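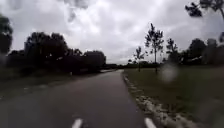 Wet asphalt path, lawn on the right.

List: Karnutdale path maintenance
Date: Jul 10, 2024
Subject: Re: Inspection robot and the morning rounds

On the morning rounds, the earlier message said:

> Does the Standari unit replace the walking rounds or not? Two of us
> were told different things. Also, who decides what goes on the work
> list, and do we lose the 15 minutes for writing up notes?

It replaces the routine rounds on the paved paths. The robot drives the route and its pictures go to the office screen. Whoever is on shift goes through them and writes the work orders — the software does not do that. Drains and footbridges stay on foot.

The 15 minutes stay. They move to the start of the shift, when the pictures get reviewed.

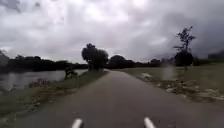

Path by the water, with pale debris on the grass to the right.

Debris like this is a good example of what changes. We used to find it on the walk and clear some of it right then. Now it goes on the list and two people take the truck out. I expect fewer miles on foot and more lifting per trip, and I have asked Musard to put that in the revised job sheet.

Water on the lens blurs parts of the picture. If you can't tell what something is, mark it "check on site" and don't guess.

Screen training is at the Mohamedi yard. Hours and pay grades don't change before September. Send shift conflicts to me off list.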